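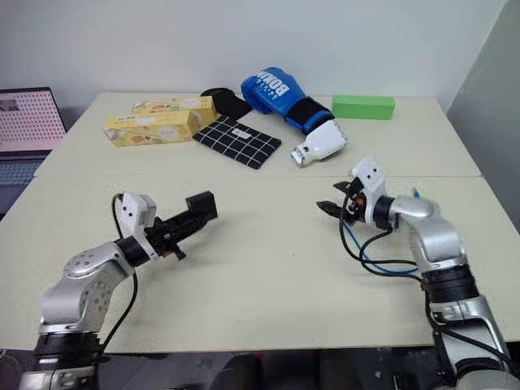 Two sections of pale tabletop, with the odds and ends ranged along the back by the wall.

The Back of the Table
By Sabina Biswas

My mother had a rule about tables, and the rule was that you could put anything you liked on one as long as it was gone by supper. I grew up, moved out, bought a table of my own and dropped the rule the same afternoon. So for most of my adult life I've eaten in front of a little skyline of stuff. Mail, a tape measure, the good scissors, a mug of pens that mostly don't write, a lemon. You shove it all toward the wall to make room for a plate, and the next time you want a plate you shove it a bit more, and pretty soon there's a whole row back there that nobody in the house sees anymore.

I started asking friends about theirs in May and, wow, people want to talk about this! I mentioned it in the newsletter I write for Bindora, thinking I'd get a few polite replies, and more than 500 people wrote in. Some of them sent lists. One woman had a single roller skate on hers and had eaten next to it since her daughter left for college. She wasn't planning to move it, either.

Fathima Wijesinghe has helped people sort out their houses for years, and she came over one morning to look at mine. I had (of course) tidied first, and she was a little annoyed with me. "Put it back," she said. "I can't tell anything from this." So I fetched the box from the hall closet and unpacked it, and we stood there with our coffee and looked.

Her view is that the back of a table is a perfectly good place to keep things, and that I was fighting the wrong fight. A table against a wall only gets used at the front anyway. Your arms reach so far and then they stop. Whatever's past that point is really a shelf, so you might as well treat it like one and decide what lives on it.

We pulled everything forward and made piles. Things I touch every day, things I touch when I'm looking for something else, and things that belonged to my sister. The second pile was enormous. The daily pile was the scissors, one pen, my reading glasses and the salt. I'd have bet good money on the tape measure, but Fathima asked what I'd last measured and I had to go and sit down.

Then she did something I've been copying at other people's houses ever since, which I'm sure they love. She put the keepers back in one loose line, with a gap between each thing and the next. No basket, no tray. She isn't against trays, she just thinks they fill up. When there's a bit of bare tabletop around each object you notice when a new one turns up, and when they're all jammed together you could slip a toaster in there and I'd never know.

The wall matters too, apparently. Mine had a calendar, two postcards and a strip of tape where a third postcard used to be, and she had me take all of it down for a week as a trial. I hated it for a day or so. After that I noticed I could find my glasses, which are clear plastic and had been vanishing against the postcards since I bought them.

Not everyone is on board. Rokeya Samarakoon, my oldest friend and the owner of the messiest desk I have ever loved, says a clear surface makes her nervous, like a hotel. She sews, and her machine takes up the near end of a table that's really two tables butted up together. Everything else drifts over the seam to the far one. "That's the other side of the border," she told me. "I don't have to answer for what happens over there." She can put her hand on any spool without looking up, and I've tested her on it. I don't think Fathima should go anywhere near that table.

I do like the seam idea, though, and I've stolen it. My table's all one piece, so I ran a line of masking tape across it about a forearm's length from the wall. Front part gets wiped after dinner and goes to whoever's using it, for homework or pastry or the tax folder. Back part is for the row. If something crosses the tape it goes back over or it goes away, and my son, who is nine and loves a rule when it's mine to break, enforces this with real joy.

It's been a couple of months. The tape has gone gray at one end and needs replacing. The postcards went up again, in the bathroom. The row had crept up to include a flashlight and a jar of buttons when I checked this morning, and the buttons I can explain, sort of, but I have no idea where that flashlight came from. It works. I've left it next to the salt.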